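Cidow > Software > Tunura > Inspection sheets

Tunura pre-session software inspection: handheld gripper capture, snack pick-and-place

7 min read

Inspector: Grażyna Adamczyk
Second reader: Maximiliano Saavedra
Scope: recorder, time sync, camera and width calibration, tracking, perception labels, planner replay, stop behavior. Hardware wear has its own sheet.
Marks: OK, FIX (may run, repair by next session), HOLD (do not record), N/A.

Fill in a comment for every FIX and HOLD. Comments on OK lines are optional but people read them.

1. Recorder and storage

1.1 Recorder build matches the build named in the session plan. OK

1.2 Recorder starts from a clean boot without a manual restart. FIX
Comment (GA): Came up on the second try. The log shows the right-hand device was listed before its clock was ready, and the recorder gave up on it. Ticket opened. Until it is merged, start the recorder after both devices show green.
Reply (Trinidad Ojeda): I have the patch. It waits for the clock and then lists the device. Needs a review from somebody who isn't me.

1.3 Free space covers the whole plan plus one spare session. OK

1.4 Dropped-frame counter reads zero after a 9 minute dry recording. OK
Comment (GA): Zero on both devices. Last time I ran this with the preview window open and it dropped frames. Preview was closed this time.

1.5 Session folder name follows the pattern, no spaces. OK

1.6 Stopping the recorder closes all files. OK
Comment (GA): Opened the last file from each device and played it to the end.

2. Time sync

2.1 Both handheld devices and the host agree after the clap test. OK
Comment (GA): Worst offset was 4 ms. Limit on this sheet is 7 ms.

2.2 Offset is written to the session header and is not left at the default. FIX
Comment (GA): Header holds the offset for the left device only. The right one says zero, which is the default, so I can't tell a real zero from a missing value.
Reply (MS): Agree this is a fix. Please make the default empty. Zero is a bad default for anything we measure.

2.3 Sync repeated after any cable or battery change. N/A

3. Calibration

3.1 Camera calibration file is the one for this device. Compare serials and do not trust the file name. OK

3.2 Ako calibration check run on both devices. OK
Comment (GA): Passed. The Ako report still prints "left" twice in the title when you run both together. The contents are right.

3.3 Gripper width reads closed when closed and open when open. OK

3.4 Width reading holds steady with a soft package between the pads. FIX
Comment (GA): The reading is steady enough, but the grasp detector flips between "held" and "not held" on thin bags. The threshold was set with rigid blocks. Líga from the perception side should look at it.
Correction (MS): Līga, with a long i. She has seen it. She wants 33 short clips of soft packs to set the new threshold. Grażyna will record them at the end of the session.

3.5 Width zero is re-taken after the pads are changed. N/A

4. Tracking and localization

4.1 Track starts within the table area and does not jump during the first slow pass. OK

4.2 Track survives the camera facing the window. FIX
Comment (GA): Pointing straight at the window, exposure drops and the tracker loses features on the table. It recovers when the device tilts down again, but the recovered pose can be shifted from where it was. The tracker does not flag this. I would like it to mark the segment so the planner replay can skip it.
Reply (Agustina Cáceres): We already have a confidence value. It isn't exported. I can add it to the session file in the same change as 2.2 if nobody minds one larger review.
Reply (MS): Two reviews please.

4.3 Both devices share one origin. OK

4.4 Track loss shows on the operator screen. OK
Comment (GA): It shows, in small gray text. The operator has both hands busy. A sound would be better.

5. Perception and labels

5.1 Object list in the config matches the items laid out on the table. FIX
Comment (GA): The config was copied from the Insaurralde session and still lists cups and cutlery. Replaced with the snack list. The loader accepted the old list without a warning.

5.2 Segmentation overlay checked on overlapping packages. FIX
Comment (GA): Packs of similar color lying against each other come out as one mask. Clear bags are worse. I marked these for hand correction. No change to the model asked for on this sheet.
Reply (Līga Paju): Please keep the bad overlays as well as the corrected ones. I use both.

5.3 Target container is labeled as a container, with its opening on top. OK

5.4 Hands and sleeves are masked as "operator" and never as an object. OK
Comment (GA): Checked with dark sleeves close to the gripper body, which used to fail. One fingertip near the edge of a bag was missed in the test clip. Passed because it was a few frames, but look for it.

5.5 Second gripper in view is masked as "tool". OK
Comment (GA): Held up when both grippers were near the same package.

6. Planner replay

6.1 One recorded pick replays in simulation without a collision. OK

6.2 Replay refuses a path through the table surface. OK
Comment (GA): Edited a waypoint to sit under the cloth. Rejected with a readable message.

6.3 Replay refuses a path through the container wall. HOLD, then OK
Comment (GA): First run accepted it. The container was loaded as a solid block in one file and as an open box in another, and the replay used whichever was read first. Deleted the block model. Repeated the test from a fresh start, rejected correctly.
Reply (TO): The block model came from me. Removed from the shared folder too.

6.4 Speed and grip limits are read from the config and printed at start. OK

6.5 Handover between left and right tool keeps at least one grasp active. FIX
Comment (GA): The grasp log has a gap where neither side reports "held". Probably the same cause as 3.4. Test again after the threshold change and don't patch it separately.

7. Stop and recovery

7.1 Software stop halts replay from the keyboard and from the operator screen. OK

7.2 After a stop, nothing resumes without a new start command. OK

7.3 Host network unplugged during replay: replay halts. OK
Comment (GA): Halts, but the screen keeps showing "running" until the network comes back. Added to Agustina's list.

7.4 Log contains the stop, its source and its time. OK

8. Before recording starts

8.1 Config committed, commit noted on this sheet. OK
8.2 No local edits on the host. OK
8.3 Cables kept out of the path of both hands. OK
8.4 Operators told which items are open. OK
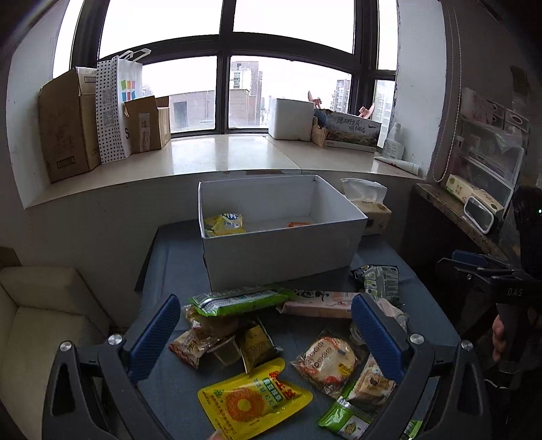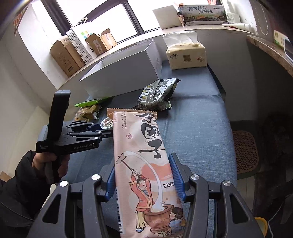
Handheld grippers at the snack table, facing the window. See 4.2, 5.2 and 5.5.

Result: cleared to record, no open HOLD. Items 1.2, 2.2, 3.4, 4.2, 5.1, 5.2 and 6.5 carry over to the November sheet if they are not closed first.

Note on 5.1 for whoever picks it up: the loader should compare the config's session name with the session folder and stop if they differ. Don't fix it by editing the config again.

Signed: G. Adamczyk
Read: M. Saavedra

Contact the Tunura tooling group | © Cidow | Back to top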